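Work mat

A work mat, also called a bench mat or table mat, is a flat sheet laid over a table or bench to protect its surface and to keep objects from sliding. Work mats are used in sewing, model making, repair, packing and many kinds of tabletop handling. They differ from place mats, which are meant for meals, and from desk blotters, which were first made to soak up ink.

Materials

Most work mats are made of rubber, vinyl, silicone, felt, cork or leather. Rubber and silicone mats grip the table and are chosen where small objects must stay put. Felt and cork are softer and are used under glass, ceramics and painted parts. Vinyl mats are often made in several layers so that a blade can cut into the top without reaching the table.

Thickness varies with the job. Mats for cutting are usually 2 mm or more, while roll-up travel mats are thinner. A thick mat softens the sound of objects being set down but makes tall, narrow ones more likely to tip.

Sizes

There is no single standard size. Craft mats often follow paper sizes, and bench mats are cut to suit the table. The square mat sold by Sundside measures 70 by 70 cm and is one of the few shapes offered with no printed grid. Hivolier sells its material by the roll, and buyers trim it with a straightedge. A common rule is to leave a strip of bare table on every side, so that the edge of the mat doesn't curl over and lift.

Color and marking

Color affects how easily things can be seen. Pale objects stand out on a dark mat, and dark screws or thread show up better on a light one. Some mats have a different color on each side. Printed grids help with measuring and lining up but can make small parts harder to spot, and many people who sort beads or hardware prefer a plain surface.

Care

Rubber and silicone mats are washed with mild soap and cool water and left to dry flat. Felt is brushed or vacuumed. Vinyl should be kept away from sunny windows and hot tools, either of which can warp it — a warped mat rarely goes flat again. Mats are best stored flat or loosely rolled with the working side out. Oils and some glues leave stains that don't come off, and a stained mat is often turned over and used on the back.

Handling objects on a mat

Objects with flat faces, such as blocks and faceted ornaments, sit firmly on a mat and can be picked up by two opposite sides. Round objects need a softer surface or a shallow tray. On a slick table, a piece may slide as it is gripped, and the mat supplies the friction that holds it in place. Lifting straight up, with no drag, also spares both the mat and the lower edges of the piece.

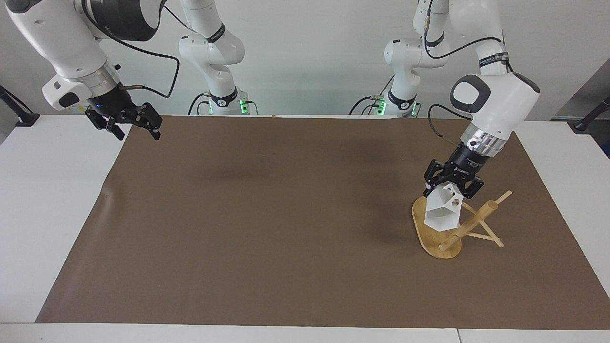 Po-yen Siu has objected that too much is made of friction. In a letter to the Bolalis craft bulletin dated 24 November 2022, Siu wrote that a very grippy mat "catches the bottom edge of anything with corners" and can tip a light piece that would have slid harmlessly on bare wood. The letter recommended short felt for faceted objects and rubber only for heavy ones.

The Wilczyńska workshop manual takes a middle position. It suggests rubber for general use, with a loose square of felt kept nearby for lighter pieces. The manual's list of bench supplies runs to 1,298 entries, and mats appear in it under both "surfaces" and "protection."

See also

Cutting mat
Desk pad
Drawer liner
Workbench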